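金属与硬摇滚 > 唱片讨论 > Zondilon《Dumwood》黑胶再版,大家收到的声音怎么样

楼主 老磁带
发表于 2025年9月29日

Zondilon 的《Dumwood》黑胶再版这周陆续到货,我的昨天收到了,听了两遍完整的,说一下情况,也想问问别人手里的是不是一样。

先说基本信息。厂牌是 Ramalho,双张,限量 378 套,手写编号。母带这次交给 Pruller 录音室重做,内页写明了是专门为黑胶做的,没有直接拿 CD 的母带去刻。鼓手 Mỹ Khương 参与了监听,主唱还是 Hường Võ,内页歌词她重新校过一遍,老 CD 上第三首副歌印错的那句改过来了。

D 面末尾加了 2 首现场,四月份巡演的时候录的。

包装没什么问题,对开封套,纸比较厚,内袋是带衬的那种。我这套书脊有一点压痕,可以接受。
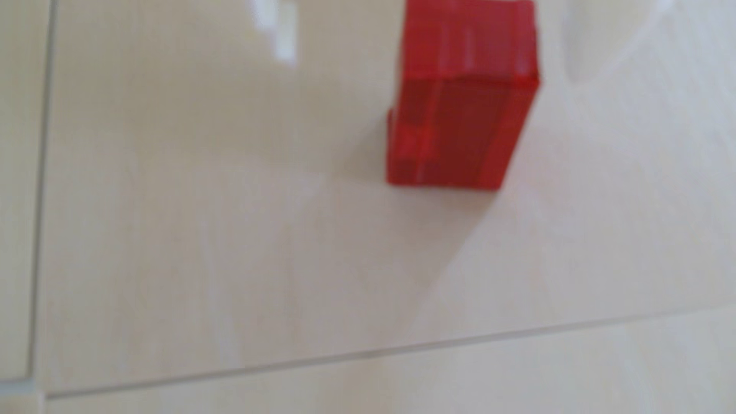 声音方面我比较纠结。A 面开头那首,吉他的位置比 CD 靠后,贝斯清楚很多,以前在 CD 上基本听不见贝斯在弹什么,现在能跟着走。鼓的动态也松开了,军鼓打下去有尾巴。问题在人声,Hường Võ 的声音在 B 面最后一首上齿音很重,“s”和“sh”全都发毛。我换了一个唱头再听,轻一点,还是有。

C 面基本没有挑的。那首慢歌放在 C 面第一首,外圈,位置选得对。

想问两件事:
一,你们的 B 面最后一首有没有齿音。
二,现场那两首是不是声道反了,我听着踩镲在右边,录音室的部分在左边。

1楼 踩镲太响

占个位置。我的还在路上,到了补充。

声道的问题先别急,录音室专辑有的按鼓手视角摆,有的按观众视角摆,现场换成观众视角很正常,不一定是反了。

2楼 北仓库

收到三天了。B 面最后一首齿音我也有,程度跟楼主说的差不多。我的系统比较普通,圆锥针,内圈本来就吃亏,所以没太当回事。

换椭圆针应该会好一些。楼主用的什么针?

3楼 老磁带(楼主)

回2楼:先是椭圆,后来换成 Shibata。超重和防滑都重新调过。别的唱片内圈没有这么明显。

4楼 失真踏板回收站

我说点不一样的。我觉得这版母带做得不好,问题不止齿音。

《Dumwood》这张当年好听就是因为吉他顶在脸上,整张是一堵墙。Pruller 重做之后吉他退到后面去,贝斯浮上来,鼓变得很“干净”,听着像另外一支乐队。我来回对比了老 CD,第二首前奏进来那一下,CD 上是砸过来的,黑胶上是走过来的。

动态大不等于更好。这种音乐压一点才对。

5楼 北仓库

回4楼:你对比的时候音量拉平了吗?老 CD 响很多,同样的旋钮位置肯定觉得 CD 有劲。

6楼 失真踏板回收站

拉平了。我把黑胶录进电脑,跟 CD 抓轨对齐响度以后盲听的,朋友帮我切。每次都选 CD。

朋友选的是黑胶,这个我也如实说。

7楼 阿宽在机房

我也站 CD 一边,不过理由不太一样。我觉得再版应该尽量还原当年的混音和母带,想重做可以,另外发一个版本。现在封面上只写了“再版”两个字,“重新制作母带”印在内页很小的位置,没拆之前根本不知道。

预售页面上也没写,我翻了缓存。

8楼 老磁带(楼主)

预售页面后来补过一行,我下单比较早,当时确实没有。

不过老 CD 一直买得到,二手也不贵,想听原来的声音并不难。黑胶再刻一遍一模一样的,我个人兴趣不大。

9楼 阿宽在机房

老 CD 买得到和再版要写清楚是两回事。付了 100 块定金的时候我以为买的是原来那个声音。

10楼 雨天不排练

做过几年现场和录音,说一下刻片这块。

齿音和内圈的关系很直接。转速固定,越往里线速度越低,高频的波形挤在一起,唱针跟不住就发毛。所以排曲的时候一般把安静的歌放内圈,人声冲的歌放外圈。《Dumwood》B 面最后那首偏偏是全张人声最冲的,放在那个位置,母带再怎么处理都有代价。要么压齿音,压多了人声发闷,要么整面降电平,底噪就上来了。

双张其实有余量,把那首挪到 C 面第一首就行。可是挪了以后曲序就变了,我猜乐队不愿意动。

所以我倾向于认为这个责任不全在 Pruller。

11楼 失真踏板回收站

曲序不能动,这个我同意。那首就是要接在前面那段器乐后面,拆开就没意义了。

12楼 二手吉他包

那把器乐和那首一起挪到 C 面呢?慢歌往后推。

13楼 雨天不排练

回12楼:时长放得下。但慢歌就跑到 C 面靠内圈的位置,对慢歌倒是没坏处。B 面会变得很短,有人会嫌翻面勤。

我自己不嫌。

14楼 踩镲太响

收到了,来补充。

先回楼主第二个问题。我仔细听了现场的部分,踩镲在右,贝斯在中间,两把吉他左右的位置跟录音室版一致,节奏吉他都在左边。如果整个声道反了,吉他也应该跟着换。所以没反,只是鼓按观众视角摆的。

再说第一个问题。我这套 B 面最后一首齿音有,但是不重,只在第二段主歌能听出来。会不会是压片的个体差异?我的编号比较靠前。

15楼 老磁带(楼主)

回14楼:踩镲的事明白了,谢谢,我没想到去听吉他的位置,刚才又放了一遍,确实节奏吉他没动。标题就不改了,正文里那句大家当没看见。

编号跟压片顺序应该没关系,编号是装好以后手写的。不过我的编号在后半段,北仓库的呢?

16楼 北仓库

也在后半段。样本太少,说明不了什么。

17楼 雨天不排练

编号和压片顺序没有必然联系,同意楼主。可以看一下片芯外面那圈刻字,B 面的刻字如果不一样,说明用了不同的压模。拿手电斜着照。

18楼 踩镲太响

看了,B 面刻的是 Dumwood 加一个字母 B,后面有一个很浅的勾。

19楼 老磁带(楼主)

我的也有勾。那应该是同一块。

20楼 长尾夹
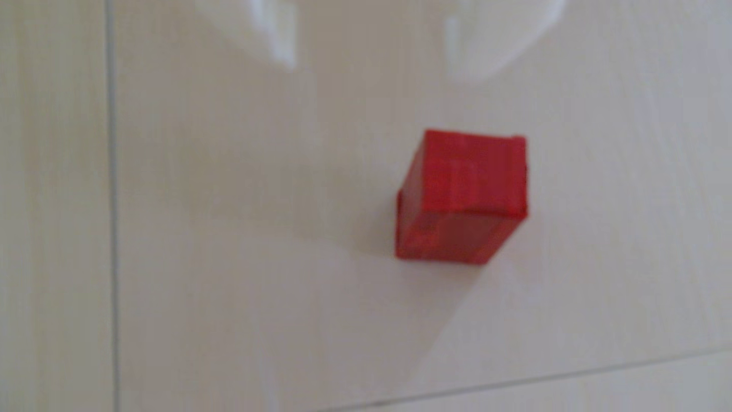

红色小方块,米色光滑台面

正题:我还没买,看完前面的讨论有点犹豫。我只有一台入门机,针是原装的,压力也调不了。这种情况下 B 面那首会不会很难听?

21楼 北仓库

回20楼:会比我们的明显。如果主要是为了听,买数字版就行,Ramalho 的商店里有这次新母带的下载,不用受内圈的限制。

22楼 长尾夹

数字版和黑胶是同一个母带吗?

23楼 雨天不排练

同一次制作,但出给刻片的文件和出给数字平台的文件一般会分开。刻片的那份低频会收成单声道,高频也会稍微管一下。数字那份我买了,B 面那首人声没有齿音问题,所以源头是好的,问题出在刻片或者内圈上。

24楼 失真踏板回收站

数字版我也听了,吉他照样靠后。这跟刻片没关系,是母带阶段的决定,我的意见不变。

25楼 雨天不排练

回24楼:这里要分清楚,吉他和贝斯的比例变化,单靠母带能做的有限。你听到的“靠后”多半来自两个处理,一个是中高频收了一点,一个是限制器放松了。限制器一松,鼓的瞬态冒出来,吉他相对就退了。混音本身我听下来没动过,各件乐器的声像和混响都跟老版对得上。

26楼 失真踏板回收站

这个解释我接受。结果我还是不喜欢。

27楼 阿宽在机房

内页里 Mỹ Khương 写了一小段话,大意是当年那版做得太赶,他一直觉得鼓被压扁了,这次想把鼓找回来。鼓手监听母带,最后鼓变大,一点都不意外。

哪天吉他手也去监听一回,又能出一版。

28楼 二手吉他包

乐队自己的唱片,想怎么改是他们的权利吧。我倒觉得现在这个声音更接近现场。四月那轮我去看了一场,现场贝斯就是很大,吉他没有 CD 上那么厚。CD 上是叠了很多轨的,台上就两把琴。

29楼 阿宽在机房

权利没人说没有。我从头到尾说的都是标注。

30楼 二手吉他包

标注那条我没意见,确实该写在外面。

31楼 夜班唱盘

新注册,潜水很久了。说一下我的情况:我那套 C 面有一条划痕,从慢歌开头到一分多钟,每转一圈“哒”一声。已经给 Ramalho 写邮件了,附了录音。对方回得还算快,说可以换单张,不用整套寄回,让我把有问题的那张寄过去,邮费他们出。

有同样问题的可以直接写邮件,别等。限量的东西,备用的片应该不多。

32楼 老磁带(楼主)

谢谢,很有用。我的 C 面没有这个问题。齿音我也打算写封信问一下,不指望换,就想知道他们自己测试片听到的是什么样。

33楼 踩镲太响

回31楼:换单张的话,编号在封套上,不影响。这点做得可以。

34楼 长尾夹

那我先买数字版听听,黑胶等换了唱机再说,虽然到时候可能没货了。

35楼 北仓库

现场那两首大家怎么看?前面一直没人聊。

我觉得第二首比录音室版好。Hường Võ 在尾奏那里把音拉长,没有照唱片走,吉他跟着多弹了一轮,观众的声音混得也不大。第一首一般,开头能听出来调音台那边还在推人声,前两句很小。

36楼 失真踏板回收站

现场那两首是我全套里最喜欢的部分。吉他比正片猛。同一个录音室处理的母带,正片为什么不能这样?

37楼 雨天不排练

现场是新混的,源头不一样。正片的分轨据说已经不全了,只剩立体声的混音母带,所以只能在上面做文章。这个是听人讲的,没有看到官方说法,仅供参考。

38楼 失真踏板回收站

如果分轨真的不全,那我理解一点了。

39楼 老磁带(楼主)

Ramalho 回信了,我把意思转一下,原文比较长。

测试片他们用几种唱头听过,B 面最后一首的齿音他们知道,Pruller 那边刻过一版处理得更重的,Hường Võ 听了觉得人声盖了一层布,不要,最后选了现在这版。曲序乐队不同意改。分轨的事我顺便问了,信里没有回答。

标注的事我也提了,对方说如果有下一批会在封套外面加贴纸,目前没有加印计划。

40楼 阿宽在机房

行,能回就行。贴纸这事我记着。

41楼 北仓库

主唱自己选的那就这样吧。我后来把针压往上加了一点点,在说明书的范围内,B 面那首好了不少,用圆锥针的可以试试。

42楼 夜班唱盘

更新:换的 C/D 那张到了,没有划痕,片芯外的刻字和原来那张一样。D 面我也重新听了,正常。有人还在等换片的话,我从寄出到收到等了不到两个星期。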